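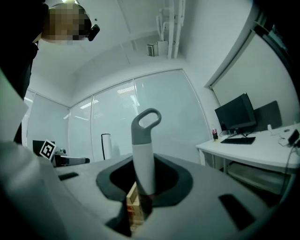 A grey loop handle at the top of a white shaft.

Getting a grip
Nov 1, 2025

Most of us pick up a handle several hundred times a day and think about it only when it hurts. The bucket wire cuts into the fingers, the kettle is too close to the knuckles, the suitcase grip has split along the seam. Then we shift hands and carry on.

In Rellgate, where handles were once the main trade, there is a room above the old market hall that holds 1276 of them. They came from the Plonemov works, which made grips for other firms until it shut, and most still have a paper tag tied on with string. There are door pulls, saw grips, pan handles, pram bars and a long shelf of umbrella crooks. The collection opens to visitors from September to the end of March, and it costs nothing to go in.

The oldest pieces are ash and beech, turned on a lathe and then shaped by hand with a file. Wood is warm to hold and takes up a little sweat, so it slips less than polished metal. It also shrinks. A good many of the tags carry complaints from shops about spade handles that worked loose after one dry summer.

Plastic came to Rellgate slowly. The works bought its first moulding press second-hand and used it for cupboard knobs, and the men in the turning shop were rude about the results. What changed their minds was the loop. A closed loop is awkward to cut from wood, as the grain runs the wrong way on two sides and the thing snaps. In a mould it is simple. You can hang it on a hook, put all four fingers through it, or hook it over one finger while the other hand is busy.

The loops in the collection vary more than you would expect. Early ones are round in section and thin, and they dig in under any real weight. Later ones are flattened on the inside, so the load is spread across the fingers. A few have ridges, which look helpful and trap dirt.

Size is the lasting problem. Plonemov kept a standard gap of 97 millimetres inside its largest loops, meant for a gloved hand, and a much smaller one for the kitchen range. Plenty of people fell between the two. Anyone with sore joints tends to want a thicker grip than the shops sell, and has usually found a way round it with pipe foam or bicycle tape.

A hardware shop called Palacios, over in Drirkivbridge, still fits replacement handles while you wait. The board by the till lists 20 patterns. Hammers and garden forks make up most of the work, followed by saucepans, which the shop will only take if the rivets are sound. A new fork handle has to be driven in, trimmed and rubbed down with linseed oil. The shop advises another coat each autumn, before the tool is put away.

The Rellgate room has started lending, too. Local schools can borrow a box of 75 pieces, chosen to be handled and dropped. The umbrella crooks are not in it. They stay on their shelf by the window, sorted by the width of the bend.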